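Hand-Held Gripper Demonstrations: Pre-Session Safety and Quality Checklist, with Comments
Laundry and bedroom tasks, Vedbridge home collection
Checked by: Lesia Kuzmenko
Second check: Milan Van Dijk
Session: Monday, morning block
Result: pass, two items to fix before the afternoon

Marks used: OK, FIX, N/A. Comments are mine unless there's another name on them. I write long comments, as Milan has pointed out, but the short ones from January were no help at all when we tried to work out why a whole morning of sock demos had to be thrown away, so please put up with me!

PART A. THE GRIPPER

A1. Both finger pads firmly seated, no tears or flat spots. OK
Pressed each one with a thumb and wiggled it. The pads on this unit have had a hard life and they still grab thin cloth beautifully. I picked up a single handkerchief off a flat table on the first try and was pleased with myself for the next ten minutes.

A2. Linkage pins flush, none backing out. OK
Ran a fingernail over each pin. If one stands proud it will snag knitwear, and it will snag your knuckle first.

A3. Trigger travel smooth from full open to full close. OK
Open and close twenty times. Listen as well as feel. A gritty sound means lint in the joints, and lint is our constant companion on this task.

A4. Pinch points marked and explained to everyone who will hold the tool. OK
Edmund Czarnecka was new today. Showed him where the arms fold in toward the center and where a fingertip can get caught. The rule stays the same: free hand behind your back or on your hip while the jaws are closing. Left to itself, the free hand always wants to help. It spoils the demo, too, because the robot won't have your free hand to help it.

A5. Camera lens clean, mount tight. OK
Cleaned with the blue cloth from the kit. Please stop using your shirt.

A6. Wrist strap on, adjusted to the person. FIX
The strap buckle slips under load. It held for me and didn't hold for Milan, who swings his arm more. Spare is in the drawer at Kunach. Until it gets here, Milan is on labeling and I'm on the tool.

A7. Total weight with battery on the kitchen scale. OK
689 grams. Our limit for a one-handed session is 700, so we're inside it, but only just. Don't tape anything else on. I know the little flashlight was a great idea, and I also know what my wrist felt like the next day.

PART B. THE ROOM

B1. Walking path clear on the working side of the bed. OK
You're looking at your hand the whole time you record, so your feet are on their own. Walk the path once with your eyes on the tool before you start. If your toe touches anything, move it.

B2. Cables off the floor, or taped where you'll step. OK
Watch for charger cables that belong to the house and weren't on our sketch.

B3. Window light checked from the working position. OK, with comment
Strong daylight from one side is fine to record in, and we want it! Homes have windows. What we don't want is a person dazzled while closing the jaws. Stand where you'll work, look toward the window, then look at the bed. If you need more than a moment to see the cloth properly, change sides.

B4. Pets and children out of the room, door closed. OK
Ask again after each break. Doors get opened.

B5. Drying racks, stools and lamps outside arm's reach. OK
Hold the tool at full stretch and turn slowly. I count the arm plus the gripper plus a hand's width. Teodor Domański thinks I'm overdoing it with the hand's width, and he's welcome to write his own checklist.

B6. Owner has agreed to which items may be touched and recorded. OK
Signed sheet is in the Mazurek folder. Anything not on the sheet stays where it is, even if it would make a wonderful demo.

PART C. THE PERSON

C1. Sleeves above the elbow or snug at the wrist. OK
C2. Rings and bracelets off the tool hand. OK
C3. Hair tied back if it reaches the shoulder. OK
C4. Rest taken every fifteen minutes. FIX
We missed the second one. Things were going so well that I looked up and we'd been at it for twenty-five minutes. I know that's the oldest excuse there is. A kitchen timer is going in the kit, a loud one.

C5. Grip check halfway through. OK
Put the tool down, spread your fingers, make a fist. Any tingling and you swap out. Czarnecka said he felt fine, then went to open a water bottle and couldn't, so we swapped him out. He was cheerful about it and had a good go again after a long break.

C6. Person knows how to stop. OK
Say "stop" out loud, open the jaws, lower the tool. In that order. Saying it out loud puts it on the audio track, and whoever trims the files will thank you.

PART D. THE DEMONSTRATION ITSELF

This is the part I love, so forgive the length. Everything above keeps people safe. What follows keeps the robot that learns from us safe too, since it will copy our bad habits as faithfully as our good ones.

D1. Approach speed steady. OK
Come in at the speed you'd want a machine to come toward your own bed. If you'd flinch, it's too fast. The early clips have a lovely energy and I wouldn't let a robot near my grandmother with any of them.

D2. Jaws fully open before contact. OK
Half-open jaws push cloth along the sheet, and then the person chases it. We saw two chases in the first set and marked both.

D3. Grip the item and only the item. OK, with comment
Bedding is the trap here. A soft duvet rises up to meet the fingers, and it's so easy to close on a fold of it along with whatever you came for. After the jaws close, lift a finger's height and pause. If the duvet comes too, open up and start over. Don't shake it free! Shaking works for us and would be a terrible thing to teach.

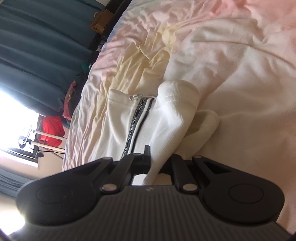 D4. Zippers, cords and loops kept out of the jaws. OK
A cord caught in a joint can pull a whole garment off the bed behind the item you meant to lift, and a zipper pull can mark the pads. Before each grasp, look for anything thin and loose near the target. If there's a cord close by, come in from the other side. It costs you a second and the clip is better for it, since the robot gets to see somebody choosing an angle. I'd rather have one of those than ten easy grabs from an empty sheet.

D5. White on white included. OK
Edmund Wasilewska, who trains the models at Bridau, asked us for more pale clothes on pale bedding. They're hard going for the software and a bit hard on the eyes as well. Ease off the pace for these. If you can't tell where one item ends and the next begins, say so aloud and the labelers will note it.

D6. Pairs handled one piece at a time. OK
With socks, pick one, place it, come back for the other. Scooping both together is allowed only in the runs marked "bundle." We had 4 mixed-up runs in the first set and Milan has relabeled them.

D7. Release is complete before the hand moves away. OK
Open fully, wait for the cloth to settle, then back off the way you came in. Ribbed cuffs like to cling to the pads. Give them a moment.

D8. Failed grasps kept, not deleted. OK
A slip followed by a calm second try is gold. Keep it, tag it "retry." The only clips we delete are ones with a face in a mirror or something from the no-record list.

D9. Tool tilted on purpose, both ways. OK
Vary your wrist. New people hold the gripper perfectly level, as though they were carrying soup, and then the data only knows one angle. Tilt it, reach across, come from the foot of the bed. Just don't tilt so far that your elbow goes above your shoulder. That's where the soreness starts.

PART E. AFTER THE SESSION

E1. Battery out, contacts covered. OK
E2. Lint cleared from joints with the soft brush. OK
Quite a haul today. Most of it looked like duvet.
E3. Files copied and the copy opened before the card is wiped. OK
Open at least three clips from the copy, one of them from near the end. The running total for this task now stands at 3,659 clips, which made me do a small dance in the hallway.
E4. Room put back as we found it. OK
Compare with the owner's sheet. Clothes go back where they were, even if where they were was a heap.
E5. Any bruise, pinch or near miss written down, however small. OK
None today.

OPEN ITEMS
A6, wrist strap buckle: replace with the spare from Kunach before Milan records. Lesia
C4, rest breaks: timer into the kit, set before the first clip. Milan

COMMENT FROM SECOND CHECK
Agree with all of it. I'd add a line under B3 about closing one curtain partway as another choice when changing sides isn't possible. Also, I don't swing my arm that much. Milan

REPLY
Adding the curtain line to the next version. You do, and I have it on video. Lesia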